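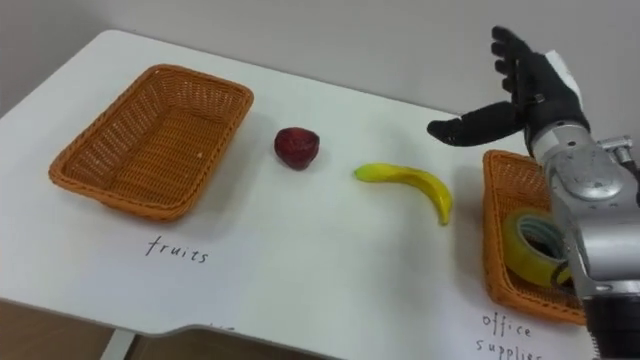
Sorting Tips for the Kitchen Counter and Desk, Borrowed From a Robot Study

Updated Dec 27, 2019

Most clutter on a table is a sorting problem. Things get put down in the open and stay there until somebody decides where they belong. The Geltivano project has been studying that decision with a robot, using fruit, tape and a pair of wicker baskets, and several of its working habits carry over to a kitchen or a home office without any change.

The task is called Wullurix in the project notes. The robot gets a table with two baskets and a few loose items. It has to put each item in the basket where it belongs, one at a time, using one hand. The basket names are written on the table itself.

Write the label on the surface

A label stuck to a basket moves with the basket. If two baskets get swapped during cleaning, the labels are swapped too and the contents end up in the wrong spot. A label on the shelf or tabletop stays put, and the basket can be taken to the sink and brought back to the same place.

The project compared both. With labels on the baskets, the robot put 64 of 99 items where the team wanted them after the baskets had been shuffled between rounds. With labels on the table and the baskets returned to their marks, it managed considerably better, and the rounds also went faster to reset.

At home, use a washable marker on a hard, glossy surface and test a hidden corner first. On wood or painted shelves, write on masking tape. One or two plain words are enough: fruits, office supplies, keys, mail. Lowercase letters a finger's width high can be read from a standing position.

Leave open space between the baskets

Put the baskets at the two ends and keep the middle free. The middle is where unsorted things land, and it should be easy to see what is there. When the baskets stand close together, items get dropped on the rims or between them.
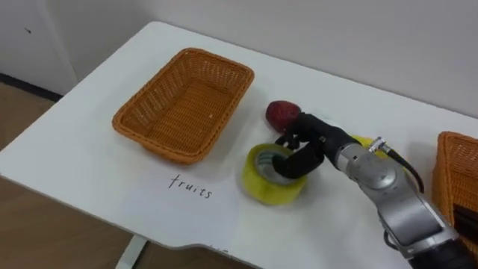
Small items that touch each other cause most of the trouble. A strawberry next to a roll of tape is harder to pick up cleanly than either one alone, for a machine or for a person in a hurry. Across 2158 recorded attempts, picks went wrong far more often when a second item was within a hand's width of the first. The usual mistakes were pushing the neighbor away or taking hold of both.

The fix is to spread things out before sorting. Empty the grocery bag or the desk drawer onto the table, push the items apart with a flat hand, and only then start. It adds a few seconds and saves more than that.

Handle round and hollow things differently

Tape rolls, bracelets and jar rings can be lifted by the hole. A finger through the center holds better than a grip on the outside - the outside of a tape roll is slick. Bananas should be taken at the middle of the curve. Soft fruit should go in last so that nothing heavier lands on it.

In the study, the order of picking was left to the robot at first. It tended to go for the nearest item, which often meant fruit first and tape last. Setting the order by weight cut the number of bruised strawberries to 2 in the whole of the May session. The practice fruit used before that did not bruise at all, so there is no earlier number to compare it with.

Choose shallow baskets

The group tried deep bins from Calport and gave them up. The walls were too high for the hand to clear without tipping the bin. Low woven baskets with flared sides worked better. A flared rim also gives a little room for error when something is let go slightly off center.

For the kitchen, a shallow basket keeps fruit in one layer. Spoiled pieces are seen sooner. Wicker sheds small bits over time, so shake it out over the sink once a week.

Keep the second category broad

"Office supplies" is a wide label and that is useful. The project once ran four baskets with narrow names (tape, pens, paper, other) and the errors went up. The Mendes desk sorter, which has six narrow slots, gave the same result when people in the building were asked to use it for some 2 weeks. Most of the pens ended up in whichever slot was closest.

Two baskets will cover a small table. Add a third only when one of the first two is overflowing.

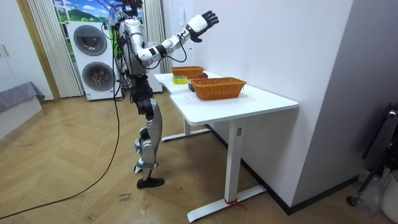

Set the table height first

Raise or lower the table until your forearm can pass over the basket rim with the elbow bent. If you have to lift your shoulder to get over the rim, the table is too high. On a fixed table, use a lower basket.

Stand close enough to reach the far basket without leaning. A desk with a curved cutout in the front edge helps here, as you can stand in the curve and reach both ends. With a straight desk, turn it so that you work from the long side, and pull the far basket in a little.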